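Why Do Baskets Hold Together?
Kids' Corner — Feb 25, 2022
by Marjorie Treloar

Pick up a basket. Any basket. No glue, probably. No nails, no screws, no tape. So why doesn't it just fall apart in your hands?

Quick answer: every piece is stuck behind some other piece. Long answer takes a bit more room, so keep going.

Over, under, over, under

Weaving is bending one thing around another thing. That's the whole trick. You've got stiff pieces standing up, called stakes. You've got bendy pieces going around, called weavers. Weaver goes in front of one stake, behind the next, in front of the next. All the way around. Then the row on top does the opposite.

Every time the weaver bends around a stake it pushes on it a little. And the stake pushes back. That rubbing force is called friction. One crossing, not much friction. A whole basket of crossings, loads. That's why you can swing a basket full of apples and still have a basket.

Try it with your fingers! Hold up one hand, fingers apart. Take a piece of yarn, go over one finger, under the next. Now tug. Feel it grab? Same thing.

Is wicker a plant?

Nope. Lots of people think so. Wicker is a way of making things, not what they're made from. You can make wicker out of willow, rattan, reed, even twisted paper. Willow is a tree that loves wet ground. Rattan is a climbing palm and it grows in hot forests, up and over the other trees. It can get super long, longer than a school bus. Inside it's solid, so it bends without going flat like a drinking straw would.

Bamboo is different — hollow in the middle. People split it into thin strips first and then weave the strips.
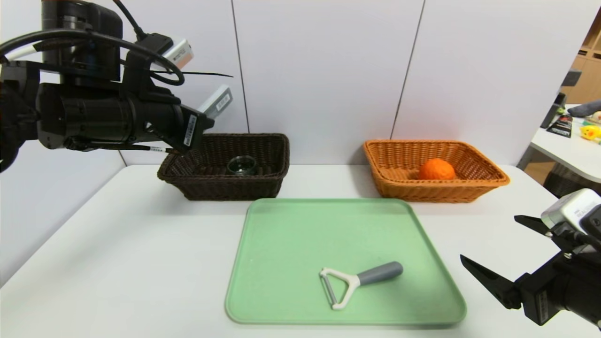
Why do weavers soak willow before they use it?

Dry willow snaps. Water gets into the tiny tubes inside the stick and makes it soft enough to bend around the stakes, and when it dries out again it goes stiff and stays in its new shape.

How long the soaking takes depends on the stick. Skinny peeled ones, an hour or so. Thick ones with the bark still on can need days and days. Natalie Wainwright teaches weaving in a village called Lerance and she leaves hers in an old bathtub with a brick on top. Willow floats, you see. No brick, dry tops.

Growing your own sticks

Here's a weird thing about willow. Cut it right down to a stump in winter and it doesn't die. In spring up come new shoots, straight and thin, no side branches. Perfect for baskets. Cut those next winter, and off it goes again. One stump can keep going for years and years.

Clive Heywood has a willow patch behind Rowbotham farm. 116 stumps, all in rows. Last winter he cut 3,324 rods off them (a rod is just a cut willow stick). He sorts them by standing them in a barrel and pulling the tallest ones out first, then the next tallest. Colors too — green, orange, purple almost black. The color is in the bark. Peel it off and they're all creamy white underneath.

How old is all this?

Really old. Older than writing, older than wheels. Baskets rot, so most of the early ones are gone, but sometimes people find the marks of one pressed into a lump of old clay. Over under, over under, still there. Very dry caves are good too becuase nothing rots much in there.

And guess what, machines still mostly can't do it. There are machines for weaving cloth, fast ones. But a round basket with a rim and a handle? Nearly always hands.

Make one! (paper kind)

You need: a paper cup, scissors, yarn.

Cut slits down from the rim, almost to the bottom. You have to end up with an odd number of strips. 7 or 9 is good. Even number and your yarn goes in front of the same strips every single time and nothing locks. Fold the strips out a bit. Tape the yarn end inside. Now go around, over under over under. Push each row down snug. Don't pull hard or the cup squishes in. Stop near the top, tuck the end in behind a row. Takes 25 minutes if you're quick, 60 if your chatting.

Words to know

Stake: stiff piece that stands up.
Weaver: bendy piece that goes around. Also the person. Confusing, sorry.
Rod: a cut willow stick.
Friction: the rubbing force that makes things grip.

Next time — knots, and why shoelaces come undone.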